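Growing Forums > Succulents & Cacti > Soil and Water > Watering by weight vs. watering by calendar

Search this forum Enter keywords Advanced

Watering by weight vs. watering by calendar

gritratio
I want to stop watering on a calendar. Current setup is Echeveria and similar rosettes in a bark and pumice blend (Favovska coarse), plastic pots with drain holes, east window. One test pot weighs 952 g after soaking and draining. I plan to water again when it drops to a fixed weight, but I have no good basis for choosing that weight. What fraction of the held water do people let go before the next soak?

lowtray
You need a dry reference first. The drained weight by itself only gives you the top of the range. Leave the pot until the daily loss flattens out, record that number, and treat the difference as available water. I go down to nearly the dry value in winter and stop a little short of it in summer.

Note that the plant's own mass is in there too. A rosette gives up stored water once the mix has none left, so the curve never goes completely flat. Use an unplanted pot of the same size and mix if you want a cleaner figure.

marl_and_pumice
I disagree with a fixed target. Pot weight is an average over the full depth. In a bark blend the top third can be dry while the bottom is still saturated, and the roots that rot are the ones at the bottom. Two pots at the same weight can be in very different condition depending on how tall they are. A skewer left in the mix for ten minutes and then pulled gives you depth information that a scale does not.

gritratio
The skewer result depends on where it goes in, and each insertion breaks roots. I tried it on the same pot three times in one afternoon and got three readings.

marl_and_pumice
Leave it in permanently in one spot. Pull, read, return to the same hole.

Orkholm_shelf
Posting from the mineral side of this. Whichever method you use, check the water. Vusham tap reads 404 ppm on my meter and I was getting a white crust on the rims within one season. Salt load changes how the mix takes up water, and old bark also becomes hard to wet. If the drained weight drops over several months with no change in procedure, the likely cause is water running down the side of the pot without entering the mix. Soak from below until the surface darkens and weigh again.

I mix in rainwater to get down to 100 ppm and flush from the top every third watering.

lowtray
Agree on the wetting problem. I would not trust a cheap meter for absolute values, though. It measures conductivity and applies a conversion factor, and the factor is different between brands. Fine for comparing one bucket against another.

Orkholm_shelf
Fair. I use it for comparison only.

tareweight
One more variable is pot material. I have Patwary unglazed clay next to plastic, and the clay itself holds water, so the empty pot has a wet weight and a dry weight. Soak the empty pot, wipe it, weigh it. If you skip this you will think the mix holds more than it does. Glazed clay behaves close to plastic for this purpose.

Saucers also need a rule. Either always weigh with the saucer or never. I remove it, because runoff sitting in the saucer gets counted as water in the mix.

gritratio
Mine were weighed with the saucer on. I will redo the baseline without it, and run an unplanted pot beside it for 7 days.

marl_and_pumice
Please post both curves. I still expect the tall pots to mislead you.

tareweight
Where airflow is low, turn the row end for end between readings. The end pots usually dry first.
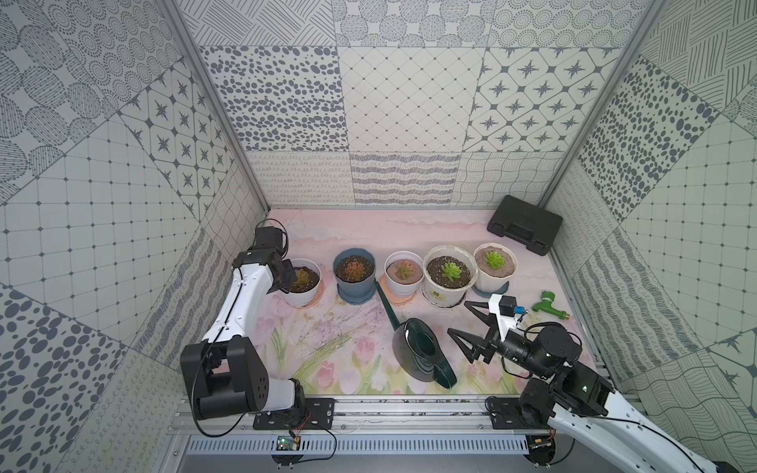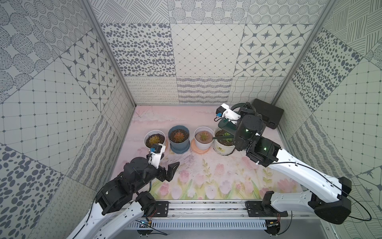
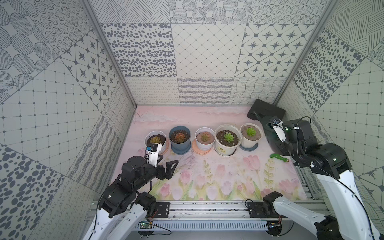
Potted succulents in a row. The dark green watering can is at the right-hand pot in the second picture.

Comments

peatfree_pete: Does the baseline have to be redone after repotting? I assume yes.

lowtray: Yes. Also after any top dressing.

sillgrower: I gave up on the scale and look at the lower leaves. Slight wrinkling, then water. Works on Echeveria, less reliable on Haworthia.

marl_and_pumice: Wrinkled leaves also show up with root loss, and watering makes that case worse. Check the roots before you rely on it.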